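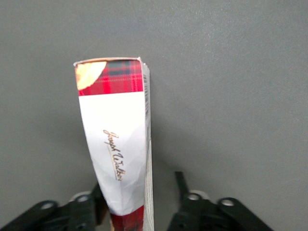
Caja de cartón alta y estrecha, con franjas de tartán rojo y panel central blanco.

Grideck amplía su gama de cartoncillo plegable para envases verticales de alimentación seca

La nueva referencia Karnard 30 estará disponible para convertidores a partir de julio

Grideck, fabricante de cartoncillo para envase plegable, incorpora a su catálogo la referencia Karnard 30, destinada a estuches de sección reducida y altura elevada. El material se dirige a envasadores de galletas, infusiones, pasta corta y otros productos secos que se exponen en vertical en el lineal.

Karnard 30 es un cartoncillo multicapa de fibra virgen con reverso claro y estucado en la cara de impresión. Se suministra en bobina y en hoja, con la dirección de fibra indicada en cada palé. Para estuches altos, la compañía recomienda orientar la fibra en perpendicular a los hendidos verticales, con el fin de limitar el abombamiento de los paneles tras el llenado.

El desarrollo se ha realizado en la planta de Damasceno, donde se ha modificado la sección de secado y se ha instalado un nuevo grupo de estucado. El perfil de humedad transversal se controla ahora en 50 puntos de medida, con corrección automática. La planta trabaja a una velocidad nominal de 600 metros por minuto en esta referencia.

Comportamiento en impresión y transformación

La superficie admite impresión offset y flexográfica. Grideck ha prestado atención a los diseños de cuadros y líneas finas, en los que una desviación de registro entre colores resulta visible a simple vista. Las pruebas de impresión se efectuaron con tintas de baja migración y barniz acrílico de base acuosa.

En troquelado, la ficha técnica incluye anchuras de hendido para cierre de solapa encolada y cierre de lengüeta. Los valores se han establecido con el material acondicionado durante 14 horas en sala. Se aconseja mantener los palés retractilados hasta el momento de su entrada en máquina.

Suministro

Los pedidos se servirán desde Damasceno y desde el almacén regulador de Vukthorpe. Este último dispondrá de formatos de hoja estándar; los formatos a medida se cortarán bajo pedido. Las solicitudes de muestras recibidas antes del viernes a mediodía se tramitan en la misma semana.

La ficha técnica, la declaración de aptitud para contacto con alimentos y las instrucciones de almacenamiento pueden solicitarse al servicio técnico de Grideck.

Acerca de Grideck

Grideck produce cartoncillo para envase plegable y soportes gráficos. Suministra a convertidores e impresores de los sectores de alimentación, droguería y papelería.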